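Home Help > Laundry & Closets > Folding
Tags: jeans, folding, drawers, small spaces

How do you fold jeans so they stay folded in a drawer?

Posted by pocketlint47
9 replies · 88 views · Share

Okay, I feel a little silly asking this as a grown adult, but here goes. I moved in March and lost my nice big closet, so all my jeans now live in one dresser drawer. It's a Turnum, the low wide kind, and the drawers are not very deep. I've been folding my jeans the way my mom did, legs together, then in half, then in half again, and stacking them flat. They look great for one day. Then I go digging for the pair on the bottom and the whole stack slumps over and I end up with a drawer full of denim soup.

I tried rolling them too. My straight-leg pairs roll up okay, but my heavier jeans turn into these giant logs and I can't get the drawer shut. The skinny ones unroll themselves the minute I let go!

I've watched a bunch of videos and everybody goes so fast, and they all seem to be folding brand new jeans that are stiff as cardboard. Mine are old and soft and the knees are baggy. One leg always ends up longer than the other by the time I'm done, and there's that pointy bit at the crotch that sticks out and ruins the whole thing.

So what do you all do? Fold, roll, hang, give up? I've got 10 pairs if that matters, and I'm keeping all of them, so please don't tell me to get rid of half. (My sister already tried.)

Comments (2)
mrs_buttonhole: Following! My drawer looks exactly like this.
pocketlint47: Glad it's not only me, ha.

Dennis Catterall
Posted 3/23/21 · 47 people found this helpful

I folded a lot of pants in my twenties working the floor at a little clothing store called Zustus, and I still do it pretty much the same way at home. Old soft jeans are harder than new ones, you're right about that, but you can get them to behave.

First thing, get yourself a decent surface. I see people trying to fold on their lap or in the air, and with jeans that's a losing game. They're heavy and they slide. A bed is okay but it's too squishy for me, so I use a table with a cloth thrown over it. The cloth grabs the denim a bit and keeps it from skating off while you're working on the other end. I like a dark cloth, personally, but that's just what I had lying around.

Button the waistband and pull the zipper up before you do anything else. I skipped this for years when I was in a hurry and the front always flopped open halfway through. Then lay the jeans down and smooth them with your hands from the waist to the hems. Really lean on it around the knees. Baggy knees hold a little pocket of air and that's where your lumps come from.

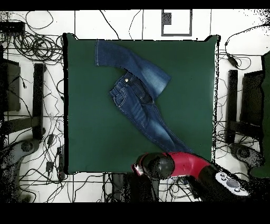
Now bring one leg over on top of the other and match up the outside seams first. Don't worry about the hems yet. If your jeans have that contrast stitching down the side, it makes a great guide line, and you can run your finger down it to check that the top leg is sitting straight over the bottom one. If one leg comes out longer at the end, go back up to the waist and look there, since nine times out of ten (okay, I made that number up) the waistband is crooked and the legs are fine.

About the pointy bit at the crotch — you fold it in. Take that little triangle and tuck it flat toward the legs so the whole thing is one long rectangle. This was the step that took me from sloppy to okay. It feels like nothing but the fold sits completely differently afterward.

Then take the hems and bring them up toward the waistband, but stop short. I leave a gap as wide as my hand. After that, fold in thirds from the folded end, nice and snug, and press down on each one as you go. You should end up with a chunky little packet that can stand up on its edge. If it tips over, it's too loose, so open up the last two folds and do them again tighter.

And that's the other half of it. Stand them on edge in the drawer, in a row like file folders, with the smooth fold facing up. Then you can see every pair and pull one out without wrecking the rest. With a shallow drawer you may need to fold in fourths so they're short enough to clear. Do one pair, stand it in there, and close the drawer before you go and fold the other nine. I say this as someone who did the whole lot first and then had to start over.

Heavy jeans go at the ends of the row and the soft ones in the middle. The heavy ones work like bookends.

Comments (3)
pocketlint47: The triangle!!! I never knew you were supposed to tuck it in. Going to try this tonight.
mrs_buttonhole: Do you turn them inside out after washing or fold them that way?
Dennis Catterall: I wash them inside out and flip them back before folding. I'm sure some people leave them, but then I can't tell which pair is which.

hemline_hattie
12 people found this helpful

I do the stand-up thing too, but I couldn't get mine to stay up until I bought dividers. I have the Vunditik ones, the springy kind you squeeze to fit. They slip a little if the drawer is overstuffed but otherwise I'm happy with them. Before that I used a shoebox with the lid off, and it worked just as well, to be fair — it just looked like a shoebox.

I also gave up on having every pair match. My wide-leg jeans don't fold down to the same size as the others no matter what I try, so I fold each leg in on itself lengthwise first and then go from there. They come out thicker and they go in the corner.

Comments (1)
pocketlint47: I have so many shoeboxes from the move. Trying this before I spend money.

cropper_fan
2 people found this helpful

I just hang mine on hooks by the belt loop. Got a row of Cropper hooks on the back of the bedroom door, two pairs to a hook. Takes five seconds. I know you said drawer but have you got a door?

Comments (2)
hemline_hattie: Doesn't the loop stretch out?
cropper_fan: One ripped off. The rest are fine.

More in Folding · Follow this thread · Report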